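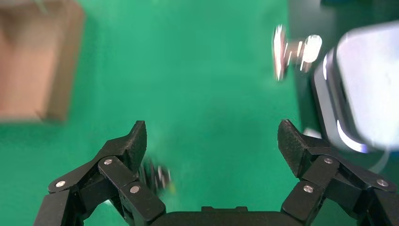
Wanted: people who keep (or kept, or half-heartedly started) a household recipe book

Hi, I'm Isabelle Lévesque, and I'm looking for people to talk to me about their recipe books. I mean the ones you made yourself. The binder with the split spine, the index cards in a shortbread tin, the exercise book with somebody's maths homework in the front and six kinds of pickle in the back. If it lives in your kitchen and it has handwriting in it, I'd love to hear from you!

I've been collecting these for a while as part of a project called Gradbridge, which I run with Mostafa El Idrissi out of two rooms above the old hardware store in Ross. Mostafa does the recording and the scanning and I do most of the talking (he'd say all of it). We started with my grandmother's book, which has 1,786 recipes in it. I know the number because she numbered every single one, including the ones she crossed out and wrote "no" beside. Number 18 is a boiled fruit cake that my whole family makes and none of us can get to taste like hers.

What I'm after is the stuff around the recipes. Who gave it to you, who you were cooking for, why there's a phone number beside the rhubarb crumble. I'm not a food historian and I won't be checking whether your great-aunt really invented the lemon slice. Everybody's great-aunt invented the lemon slice.

Who can take part

Anyone 18 or over who lives in Ross, Osero or close enough to get to one of them without it being a whole day out. You don't need to be a good cook. One of my favourite conversations so far was with Dwight Marchand, who inherited four books from his mother and has never made anything out of any of them, but could tell me which page went with which Christmas.

The book can be in any language. I speak English and French, Mostafa speaks both of those plus Arabic, and for anything else we'll find you someone or you can bring a family member along to translate. I'd especially like to hear from people who brought a book with them from somewhere else, or who had to write one out from memory after they got here. Chandrasekhar Panicker did exactly that, over one winter, mostly by phoning his sisters and arguing with them, and he has said he's happy to chat to anyone who's a bit nervous about signing up and wants to know what it's like.

What you'd be doing

There's one conversation with me, which usually takes an hour and a half, with tea. You bring the book and we go through it at whatever pace you like. Mostafa records the sound only, no video, so wear your slippers if you want. After that he scans the pages you're happy to share. If there are pages you'd like left out (someone's private notes, a family secret, the year you were all on the cabbage diet) just put a paper clip on them and they stay out, no questions.

The book goes home with you the same day. I won't ask to borrow it overnight, so please don't offer, I'd be awake till morning worrying about it.

If you can't get up our stairs, tell me and we'll come to you or book the ground floor room at the Nolov library, which has good parking and a very decent kettle.

What you get

We pay $200 per person for your time, by cheque or e-transfer, whichever is less of a nuisance. You also get a full set of the scans and a copy of the recording to keep. If you and a relative share a book and both want to talk, that's $300 between you. I know, I know, it should be $400, but the grant is what it is and I'd sooner tell you up front.

Later on we're hoping to put together a small printed collection and a listening evening. You'd be asked separately about both, and you can say yes to one and no to the other, or change your mind.

How to get in touch

Sheldon Dhillon is looking after bookings, so send your note to him through the contact form on our page, or leave a message on the Gradbridge phone and he'll ring you back (evenings are best for him). Please tell us:

Your name and the best way to reach you
A few lines on the book, what shape it's in and where it came from
The language or languages it's written in
Which days suit you, and whether stairs are a problem

Please don't post us the book, or tear out pages to send! A couple of people have offered and it nearly finished me.

We'd like to have everyone booked in by the end of April. If we get more replies than we have spots, I'll try to choose a good mix of ages and places, and I'll write back to everyone either way, even if it takes me a little while.

Posted March 2020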